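Este sitio utiliza cookies propias y de terceros para mejorar la experiencia de navegación. Aceptar | Configurar

Boletín interno y de socios

30 de septiembre de 2022

Programa Jirdale: comienza la segunda fase de recogida de demostraciones manuales

El área de Aprendizaje y Manipulación de Womano comunica a sus socios el inicio de la segunda fase del programa Jirdale, dedicada a reunir ejemplos de tareas cotidianas realizadas por personas. El objetivo de esta fase es alcanzar 3,000 demostraciones válidas antes de que finalice diciembre, fecha en la que el conjunto pasará al equipo de modelado que dirige Bastien Roussel.

Las demostraciones se realizan con guantes instrumentados. El participante ejecuta la tarea con sus propias manos, al ritmo que le resulte natural, y el sistema registra la posición de la mano al tiempo que las cámaras recogen la actividad. La coordinación de las sesiones corresponde a Marcelle Pons, que ha revisado el protocolo de la primera fase y ha introducido cambios en la colocación del cableado, en la calibración y en la forma de anotar las interrupciones.

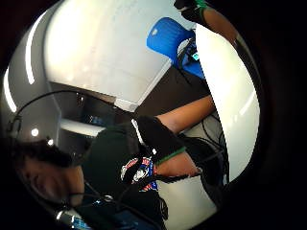
El catálogo de tareas se ha ampliado hasta 36. Comprende la manipulación de botellas y pulverizadores, el doblado de paños, la apertura de bolsas y estuches, y el traslado de objetos entre superficies de distinta altura. Se han retirado las tareas de escritura, cuyos registros presentaban demasiadas oclusiones para ser aprovechados. Los participantes reciben una instrucción breve y no se les indica cómo deben sujetar cada objeto. El equipo considera que esa variedad de agarres constituye una de las aportaciones principales del conjunto, y ha pedido expresamente a los supervisores que no corrijan a quien opte por una solución poco habitual.

Cada ejemplo consta de un inicio marcado, la ejecución de la tarea y un cierre en reposo. Los intentos fallidos también se conservan, con una etiqueta propia. En la primera fase se descartaban en el momento de la grabación - una decisión que Gaëtan Bailly, responsable de calidad de datos, propuso revertir tras analizar los primeros entrenamientos. Según su informe, el sistema aprendía con corrección los movimientos completos, pero carecía de referencias para recuperarse cuando un objeto resbalaba o quedaba mal orientado.

La localización de la mano en el espacio se apoya en marcadores fiduciales montados en un cubo, cuyas caras llevan patrones distintos. Antes de cada bloque se comprueba que el cubo esté firme y que al menos una de sus caras resulte legible para las cámaras. Cuando la lectura se pierde durante un tramo prolongado, el ejemplo pasa a revisión manual y Lucienne Picard decide si puede recuperarse a partir de las demás señales.

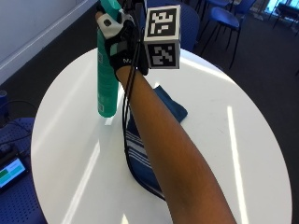 Agarre de una botella pulverizadora con guante instrumentado y cubo de marcadores. Programa Jirdale.

Por lo que respecta a los objetos, se ha optado por artículos de uso corriente, sin adaptaciones. Su disposición sobre la mesa varía de un bloque a otro conforme a una lista generada con antelación, de modo que el sistema no asocie una tarea con una posición fija. La iluminación de la sala tampoco se modifica durante la jornada. Los reflejos y las sombras forman parte de las condiciones en las que deberá funcionar el modelo.

La entidad colaboradora Flomwood aportará dos puestos de grabación adicionales en sus propias instalaciones. Ambos seguirán el mismo protocolo, si bien las grabaciones se almacenarán por separado hasta que concluya la verificación de los relojes de captura. Joaquín Farías actuará como enlace técnico entre los dos centros.

La participación es voluntaria y exige la firma previa del consentimiento informado, que puede retirarse en cualquier momento. Los socios que deseen proponer tareas para el catálogo deberán remitir a la coordinación una ficha con la descripción de la acción, los objetos necesarios y el criterio para darla por finalizada. Las propuestas recibidas una vez iniciado el último bloque de grabación se estudiarán para la fase siguiente.

© 2022 Womano. Todos los derechos reservados | Contacto | Aviso legal | Volver arriba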